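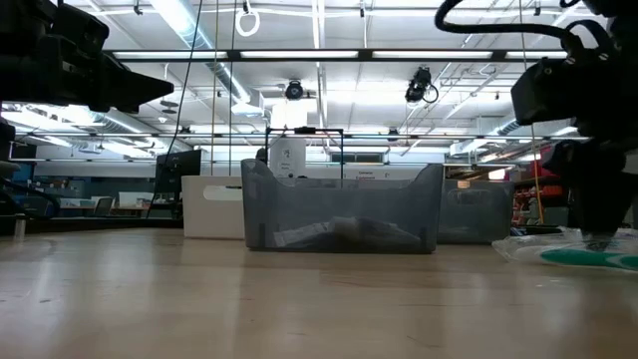 Two of our translucent grey bins on the table.

About us

Zirby is a small home organising company. We help people sort out the cupboards, drawers and shelves they open every day, and we love it more than is probably reasonable! Our favourite jobs are the little ones: the bathroom drawer that won't shut, the cabinet over the basin, the bag of travel bits that has never been unpacked.

How we started

We began in February, in the back half of a rented unit on Disach Lane, with one table and a stack of trays bought in a clearance sale. The first customer wanted help with a family bathroom shared between five people. We went in thinking it would take a morning. It took two days, and by the end of it we had a drawing of every shelf and a very firm opinion about toothbrush storage. Most of what we do now grew out of that drawing.

Since then we have sorted 1,448 bathrooms, kitchens and hall cupboards, mainly in and near Brolach, and there are nine of us on the team. We moved to a bigger room two years ago and took the habit of working everything out on a tabletop with us.

How we work

Every job starts with getting it all out. Everything goes on a flat surface where you can see it, and we put like with like before anyone thinks about containers. Teeth things together, shaving things together, tubes together, cloths and bags in a bin of their own. Only then do we reach for the trays (this is the hardest part for us, because we do like trays).

We try out layouts on the table before we bring them to your house. Shallow trays suit anything that lies flat, such as toothpaste. Clear containers are lovely for things you grab half asleep, and a brush laid on the slant often fits a box that looks too short for it. Open-topped boxes are for whatever gets used morning and night.

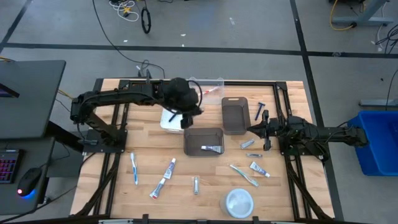 Bathrooms are where we do our fussiest work, partly as so much of what lives there is small and rolls about. Little tubes go missing behind bigger bottles. Razors get put down anywhere. We like each of them to have a spot that can be reached with one hand, and we'll shuffle a layout many times over until that happens. If a tray needs to turn the other way round to make room, we turn it and start again.

What we use

We are not tied to one maker. For deep shelves we often use bins with a dip at the front, so you can see in and get a hand over the edge, and for drawers we like plain rectangular trays in a dark colour that hides toothpaste marks. Some of our inserts come from Görtz, a family workshop that cuts them to our measurements, and we're very happy to use what you already own. Biscuit tins and shoe boxes have done good service in many a linen cupboard.

Our store holds 2,000 trays, boxes and bins. Customers can borrow up to 9 at a time for a fortnight, and see how they get on before buying anything.

Workshops and schools

We also run short sessions for schools, student halls and community groups. Everyone gets a muddle of everyday things and a few containers, and has a go at finding homes for the lot. Last year we ran 122 of them. Children are brilliant at this, and often come up with arrangements we go on to pinch!

Come and see us

You're welcome to drop in and try things out at the table. Bring the measurements of your drawer or shelf (inside width, depth and height, please, and mind the hinges) and a bag of whatever has to go in it. Parking is at the Disach Lane end, and the entrance is the second door along.

Page last updated 2020-04-22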